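Kiketti
Block stacking in simulation, for an arm that lives in a garage

README, last touched Thursday, July 30, 2020

Kiketti is the simulated half of a robot arm project. The other half is bolted to a workbench in my garage in Osbridge, where it has so far stacked very few blocks and knocked over one can of wood stain. The simulator exists so the arm can make most of its mistakes somewhere that doesn't need sweeping.

Maintained by Niall Drummond. Horácio Coelho wrote the grasp planner and the parts of the physics setup that work.

What's in the repository

sim/ has the world definition, the block models and the camera settings.
planner/ has Horácio's grasp planner. Please read his comments before changing anything. They are longer than the code and angrier.
episodes/ has the recorded runs, one folder per run.
bench/ has the code for the real arm. It runs on my machine, with my wiring, and I wish you luck.
old/ is old.

Getting it running

Install the packages in requirements.txt, then run setup.sh from the top folder. If it stops with a complaint about the renderer, run it again. If it stops a second time, you have a real problem and should look at your graphics driver. I lost most of a December weekend to mine.

Start the viewer with run_view.sh and the recorder with run_record.sh. You can run both at once, but on a laptop the fan will have opinions.

The episodes

There are 3,013 recorded episodes. Of those, 669 are marked as failures by the success check, which looks at where the upper block ended up once everything stopped moving. The check is strict. A block that lands on its target and hangs over one side by too much is a failure, even if you would have been proud of it at the time.

Each episode folder holds the camera frames, the joint positions, the gripper commands and a small text file with the starting block positions and the result. Frames are saved at 5 per second. That's slow, but it matches what the bench camera manages on a good day, and I got tired of training on a rate I could never reach in the garage.

Colors are plain and saturated, with a pale background and no textures. The close views can get very close, to the point where a red cube takes up much of the picture and a green block pokes up behind it at a tilt. I left those in. The real camera sits on a bracket I bent by hand, and its idea of a sensible distance changes whenever someone shuts the side door. 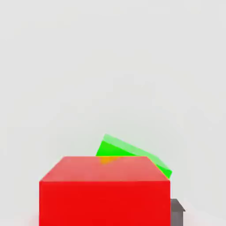 Can I train on the simulated episodes and run the result on a real arm?

You can try, and on my bench the policy reaches toward the correct block most of the time, but it closes the gripper too early unless you also mix in some real runs.

The early closing comes from the friction settings, we think. Horácio thinks it's the camera height. We have agreed to each be right on alternate weeks until one of us builds a proper test.

Settings worth knowing

friction_scale is the big one. The default makes the blocks grip like rubber. Turn it down for painted wood.

cam_jitter moves the camera a little between episodes. Leave it on. Policies trained with it off fell apart on the real bench as soon as I leaned on the table.

settle_time is how long the simulator waits before judging a stack. It's set to 4 seconds. Lower it and you will record some wonderful successes that are in the process of falling over.

Known problems

Blocks sometimes sink slightly into each other on contact. The Nollesero branch has a partial fix, along with a new bug where they leave at high speed.

Shadows are soft or missing depending on the renderer. I stopped caring, then started again, then stopped.

The gripper model is a simplified copy of the one on the bench. Its fingers are perfectly parallel - mine were too, for one afternoon.

The Rebelo config file is for a second arm that was never finished. It loads without errors, which has fooled two people, and I was one of them.

Contributing

Small fixes are welcome. For anything touching the planner, open an issue first and let Horácio get his objections out in writing. New episodes should come with the config file that made them, unedited. Please don't delete your failed runs before sending a batch - the success check needs bad examples, and mine are getting repetitive.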